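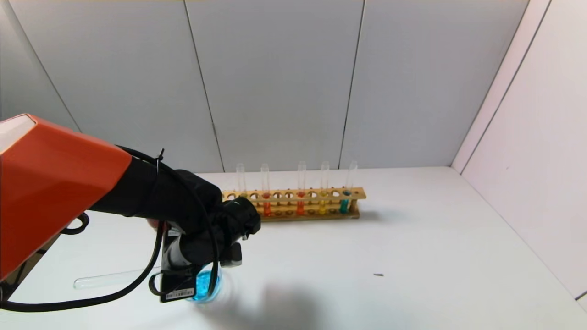 **glasswren** — Jun 17, 2024

Cable routing is my whole life at the moment, so forgive the long post! I've been building up an arm in our shared workshop in Prutville since January, mostly on evenings when my kids don't need a ride somewhere, and the chemistry bench is finally at the stage where I can ask for help with it. The gripper holds the round flask over the table nicely enough, but look at those loops of black cable going up over the top and then hanging down beside the orange link. Every time I plan a path toward the tube rack I have to leave a silly amount of room on that side. I've tried hook-and-loop straps (too stiff at the wrist) and a spiral wrap from Sokby, which I liked until it started creeping down the arm. What are the rest of you doing?

**oldbelt_tom**

Lovely to see this one moving along! I'd leave the slack alone, myself. I ran mine tight for a month, felt very proud of how tidy it looked, and then broke a conductor inside the jacket where no one could see it. Took me two weekends to find. A wrist that turns needs a loop, and a loop is going to be ugly. Measure it at the worst pose you ever use and add 35 mm.

**plinth46**

I have to disagree with Tom, with affection. Slack is fine over an empty table, but this is a table with glass on it. There's a test tube lying flat right by the flask, practically under the cables, and I'd bet a loop catches one like that sooner or later. Put a small arm of spring steel on the forearm and let it hold the bundle up and back. Boersma sells one for welding leads that would do.

**glasswren**

The loose tube is a fair point, and I'll start parking the spares in the rack, there are plenty of free holes. Do you know what the Boersma piece weighs? I'm up to 300 grams of extras on the wrist side already and I'd like to stop there.

**plinth46**

Mine is 21 grams without the clamp. The clamp is the heavy part, but it sits on the forearm, so your wrist won't feel it.

**oldbelt_tom**

All right, I'll give you the spring arm. I still say 35 mm of extra at the wrist itself!

**mossy_lathe**

Different question — is that food coloring in the tubes? We did our pouring practice at home with plain water for ages and I could never judge the level against a pale background. Yours show up so well, even the yellow.

**glasswren**

Yes, just water and food coloring, nothing that would upset anyone if it ended up on the floor. I got the idea from the Bralitz build log, where they used a different color for each target so they could tell right away when a pour had gone to the wrong tube. One of my tubes leans a bit in its hole, and I've been leaving it that way to see how the pouring copes. I'll order the spring arm tonight and report back once it's on.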